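Fandau Gallery: The Little Stuff Table

Hi again, and welcome back to the gallery page! If you're new, Fandau is my one-woman gift box project, which began in my spare bedroom one January with a stack of flattened cartons and far too much tissue paper. I put together boxes of small things for people who like small things. Plush, stickers, keychains, socks, odd snacks when I can get them, whatever I've fallen for lately. I've packed 2,870 boxes so far (I keep a tally on the inside of the closet door, and yes, I'm running out of door).

I've always been a bit shy about the sorting table because it's a real working table and it looks like one on most days. There's tissue on it. There's plastic wrap on it. There's usually something fuzzy on it that I haven't decided about yet. But I love other people's messy work tables.

A few things about how I work, before the pictures. I like to put a white cloth down first. I used to sort straight on the tabletop and I lost so many tiny bits against the dark finish, and the cloth fixed that overnight. It does show every crumb, so it goes in the wash a lot, but it also makes the colors pop, and I'm a sucker for that. The other thing I can't do without is a lamp. My ceiling light is hopeless, all yellow and sleepy, and I do most of my sorting after dinner.

Then there's the box. I always have one plain brown carton out while I'm sorting, and it doesn't matter if it's a bit beat up, it isn't going to anybody. It's the "maybe" box. Things go in, things come out again, I make a cup of tea and change my mind completely. If something survives two evenings of that, it makes the list. 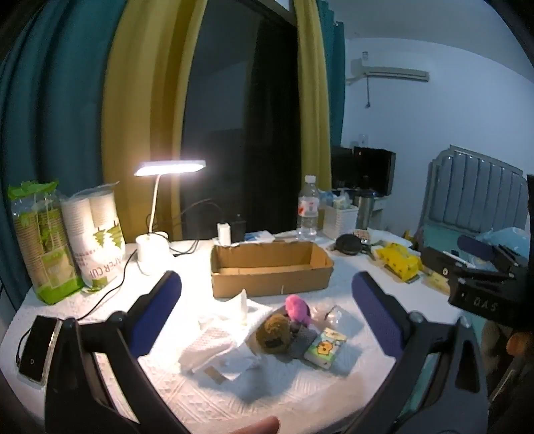

Brown fuzzy thing, bright pink fluffy thing, and a little pack with a cartoon animal on it. The tissue pile is winning. 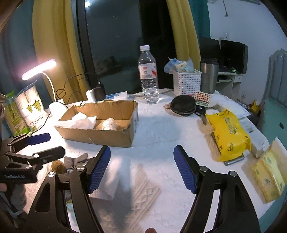 Same lamp, same white cover, with a crumpled white bag or cloth in the box and a ball-like something in shiny wrapping for company.

I get asked about sizes all the time, so let me get into that. The regular Fandau box holds between five and seven pieces, depending on how puffy the plush is that round. Plush is the troublemaker! You can squash it down, but it comes out of the mail looking sad if you squash it too hard, so I'd much sooner drop one sticker sheet and give the soft guy some elbow room. The bigger one, which I call the Plenik box, takes up to 16 pieces and is meant for birthdays or for splitting between siblings. I only make 40 of those each season, they take me forever.

Paper is my other soapbox. I've tried shredded filler and I've tried those air pillows, and I keep going back to plain tissue. It's light, it crumples nicely, it fills the corners, and you can flatten it and use it again. My boxes from Judeck (the little packaging shop across town where I get my cartons) come folded flat in bundles, and I save every scrap of paper that comes with them. If your order turned up with slightly wrinkly tissue in it, well, that tissue has had an interesting life.

I've also been switching over to fewer plastic wrappers where I can. Some pieces come to me already wrapped and I leave those alone, because people who collect want them sealed. For everything else I've started using the paper sleeves from Tijani, which come in a really pretty cream color and hold a stamp well. They cost a little more, and the flaps are fiddly until you get the knack, but I think the boxes look so much nicer when you open them.

The next round opens on April 28, 2021, at noon, and I'll leave the order form up until the regular boxes are gone. Please put allergies or "no socks please" type notes in the comment field, I read every single one. If you want a color theme, pick from pink, green, or surprise me. Surprise me is the most popular by a mile and also my favorite to pack, so go for it if you're feeling brave.

Shipping is still over on the shipping page, with no changes from last time. Gift notes are free, up to two lines, and I write them by hand, so be kind about my sevens. If you've got a photo of your own box all opened up, send it over and tell me whether I can post it. I'd love to fill the next gallery page with your tables for a change!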